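3.2 Cell layout and camera upkeep

The Plellthorpe cell has one arm, one table and two kinds of view: a fixed camera that covers the tabletop, and small cameras carried at the wrist. The controller and the mounting parts came from Flekero and were installed at the Edville site in November. Calibration is stored per camera, so that one unit can be replaced without a full reset of the cell.

Each session starts with a check of the wrist views against the table with no object near the fingertip. The operator saves one still per camera and compares it with the stored reference. Two faults are looked for: a shift of the finger within the view, and marks that stay in the same pixels after the arm has moved. A shift of more than 3 pixels at the fingertip calls for the mount screws to be tightened and the hand-eye calibration to be repeated. Marks that stay in place are treated as dirt on the lens cover, which is wiped with a dry cloth -- never with solvent.

Woven baskets serve as the test objects for the second part of the check. Their fine, repeated texture is a hard case for stereo matching, and an open weave lets the background through, which leads to false depth readings at the wall. The rim is the usual grasp target and has to be resolved at close range. 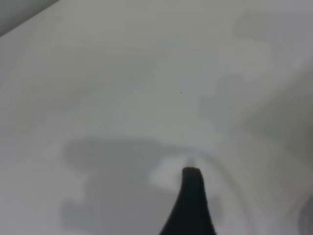
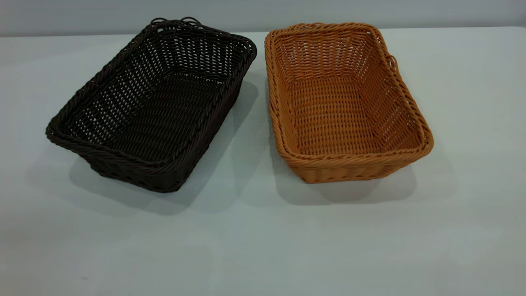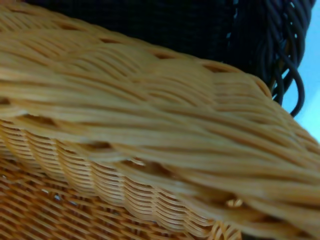

Figure 4. Views used in the cell check. First: wrist-level view of the table surface, with a black gripper finger. Second: fixed view of the two baskets. Third: wrist-level view of the rim of the lighter basket at close range.

Đỗ objected in review that a basket is a poor reference, given that no two are woven alike and the strands may move with handling, and asked for a printed target in its place. We accept the point for calibration, where a printed grid is already used. For the upkeep check we kept the baskets -- a flat grid does not bring out depth errors at an open weave, and these were the errors that had stopped most of our early runs.

The check was repeated before each of 13 sessions. Exposure was locked for all cameras, and the stills were stored with the session log. The wrist cables are replaced after 1000 cycles regardless of their state, and the finger pads are inspected every 200 cycles. After either job the full check is run again before the arm is returned to automatic mode.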